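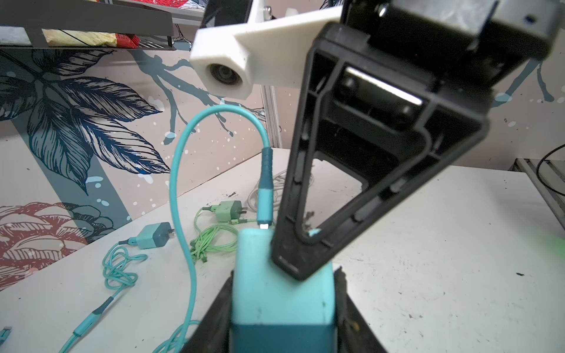

Subject: Re: [papering] big repeats in a small room
From: Baoshan Fang
Date: Monday, March 10, 2025

Medrano wrote:
> I have 7 rolls of a large floral for the back bedroom and I'm scared
> to cut the first one. It's a drop match. Do I start in the corner or
> over the door? And is it crazy to do this alone?

Not crazy at all, and I'm so glad you went with a big floral! Small rooms can take far more pattern than people think.

Skip the corner. Start on the wall you see first when you walk in, and hang a plumb line there even if the trim looks straight (mine was out by half an inch over one window, and I'd have sworn it was fine).

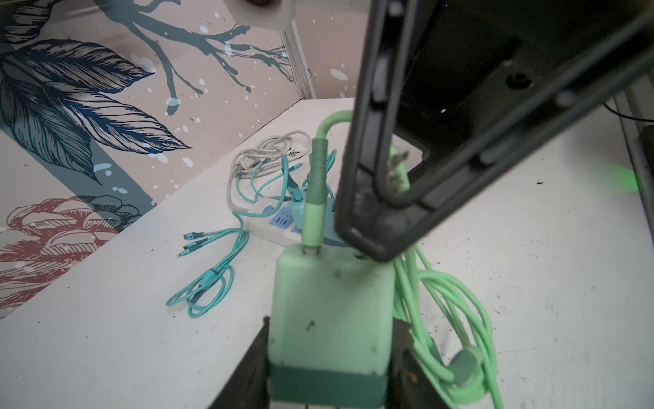
With a drop match I like to work from 2 rolls at once, odd strips from one and even strips from the other. You waste a lot less that way. Write the strip number on the back in pencil, top end up. I papered my hall in October and mixed up two strips after lunch, so please do the pencil thing. 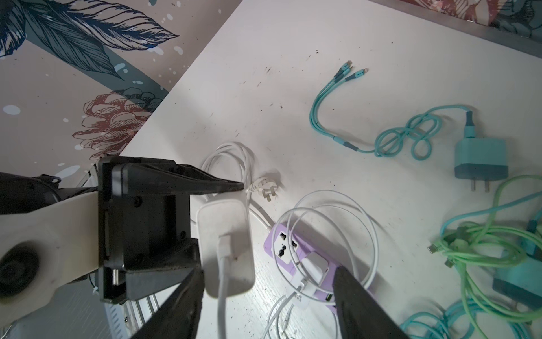
Flowered wallpaper past the far edge of the table

> Also, paste the wall or paste the paper?

Check the label first. If it says either one, paste the wall! Do 4 feet or so past your strip and keep a damp sponge in your other hand.

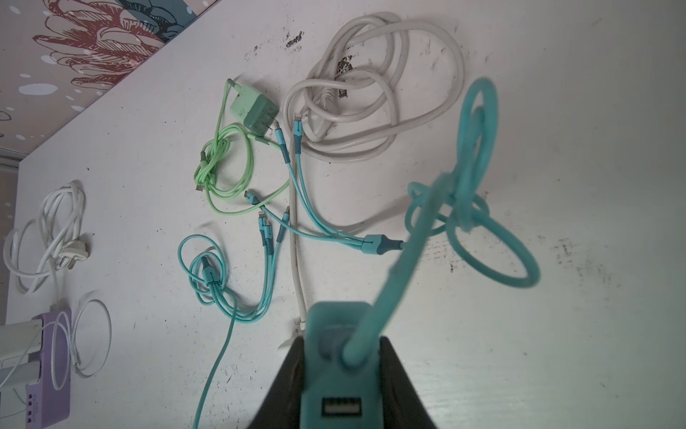
Leave the first strip overnight if you can stand to wait. Seams that look awful at dinner often pull flat by breakfast, and I've wasted whole evenings fussing over ones that were going to be fine. Please post when the first wall is up, I want to see how that repeat lands over the door.

Baoshan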